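Flako Demo Table: Set-up Guide
Section 8. Running the letter-block demonstration at an open day

This is the part of the day visitors remember, so give it some room! The spelling demo runs in the simulator on the big screen, and children will happily shout out letters for as long as you let them. We ran it all through July at Grirkmont and never got tired of it.

Before the doors open

1. Start the simulator and load the scene called Momance. Allow 10 minutes for this on an older laptop.
2. Set the playback speed to 100 per cent. Slower looks tidy, but people drift away.
3. Check that the arm is at rest with its fingers pointing down and nothing held between them.
4. Look over the tabletop. You want some blocks on the board, some still loose, and a few items that aren't blocks at all, so the arm has something to ignore.

Note: blocks may start on their side or upside down. Leave them like that. Visitors love guessing whether the arm will cope.

A good starting layout has the A and the N already side by side on the board, with room to the left, and the drinks can well away from it near the front of the table.
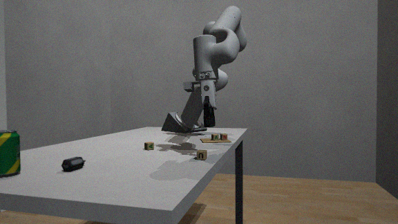 Hsu wrote to us after trying this section that the loose blocks should be reshuffled between groups, as the second lot of visitors had been watching over the shoulders of the first and knew every move. Good point, and it's now step 7.

With visitors watching

5. Ask the group to choose a loose block, then press Run.
6. Let the arm finish its move before taking the next request. Talk while it works (this is a lovely moment for questions).
7. Press Shuffle before the next group comes forward.

Caution: never press Shuffle during a move. The scene will freeze and you will have to go back to step 1 with everybody looking at you.

Caution: keep the keyboard on your side of the desk. Small hands are quick.

If a block is dropped, leave it where it lands and press Run again. The arm gets 2 more tries before it returns to rest. A dropped block usually gets the biggest cheer of the day, so don't rush to reset!

Section last checked September 26, 2025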